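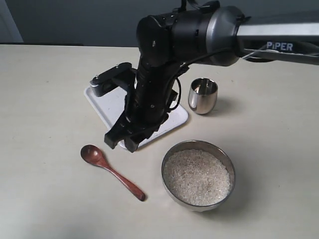 How do I get scuff marks off a white plastic tray?

Rub them with a damp cloth and a little baking soda, using light pressure, then rinse and dry. Gray scuffs are often something else's residue sitting on the plastic and will lift off. If you can feel a groove with your fingernail it is a scratch, and cleaning won't remove it.

Posted in Kitchen & Table, November 10, 2020
813 views

pikar74

I have a set of plain white plastic trays that we use at the table for breakfast things. They go through the dishwasher and come out clean but the gray marks stay. I think most of it is from metal egg cups and spoons being slid across. Dish soap does nothing. I tried one of those white foam eraser sponges on one tray and the marks went, but now that patch looks duller than the rest. Is there a way to do this without losing the shine? I have 14 of them so I would like something that doesn't take all evening.

Vetitz

The foam sponge is a very fine abrasive, so it takes off a bit of the surface along with the mark. That is your dull patch. It won't come back on its own.

For the others, make a paste of baking soda and water - thick enough to stay put - and leave it on the marks for ten minutes. Then wipe in small circles with a soft cloth. Baking soda is slightly abrasive too, so try it on the underside first. Rinse well around the rim, where it dries white and is easy to miss on a white tray.

Don't use steel wool, and don't use the powder cleanser you have for the sink.

To keep it from happening again, put a paper napkin or a thin cloth under the egg cups. Polished steel looks smooth but the bottom edge can still leave a line on plastic.

clekemar1101

just use toothpaste. works on everything

Cordeiro

White toothpaste does work but the gel kind didn't do anything on mine. It also takes a lot of rinsing and the tray smelled of mint for two days. I would go with the baking soda. I did a batch in February and left a few faint ones alone, they don't show once there is food on the tray.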